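# Notes on the Care of Insoles

In May the Daltidance rehearsal rooms adopted a written procedure for footwear, and I was asked to prepare the section on insoles. The text was reviewed by Viorica Bucur, who oversees wardrobe, and I record the substance of it on this blog for members who did not receive the circular.

Insoles are to be removed from shoes at the end of each rehearsal day. They are not to be left on radiators, and they are not to be placed in the machine dryer on the second floor. Felt and fleece linings mat down under high heat, and the glue on layered insoles may give way.

Washing is done by hand in cool water with a small amount of plain soap. Members should press the water out between two towels – wringing creases the arch and the crease remains. A soft nailbrush is permitted on foam. It should not be used on fuzzy linings.

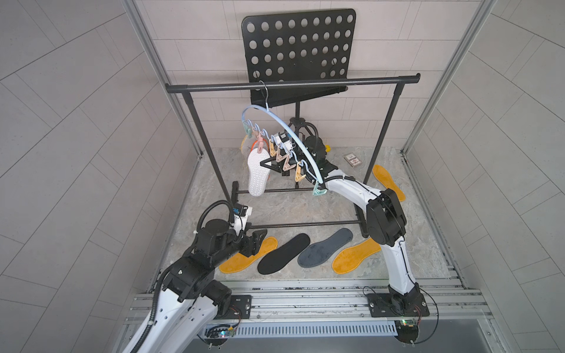
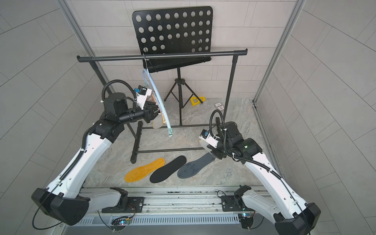 Drying has been the weak point of our practice for several seasons. The former method was a windowsill, and Jianguo Wei reported 22 single insoles left there at the close of the spring term, few of which could be matched to an owner. A round hanger with clips answers most of the difficulty. The white insole on ours hangs with the heel down, and I recommend that position, as the clip then holds the thinner toe end and leaves no mark where the weight of the foot falls. The clips come in several pastel colors, and members sharing a hanger may wish to agree on one color each. The hanger goes on the top bar of the black clothes rack and should be returned there after use.

Initials may be written on the underside in laundry marker. Pairs should be clipped side by side and collected before 9 a.m.

The budget for replacement insoles stands at 134 dollars for the term. Requests go to Ms. Bucur in writing, with the shoe size and the type of lining. Heated insoles are outside this procedure – the manufacturer's leaflet applies to those.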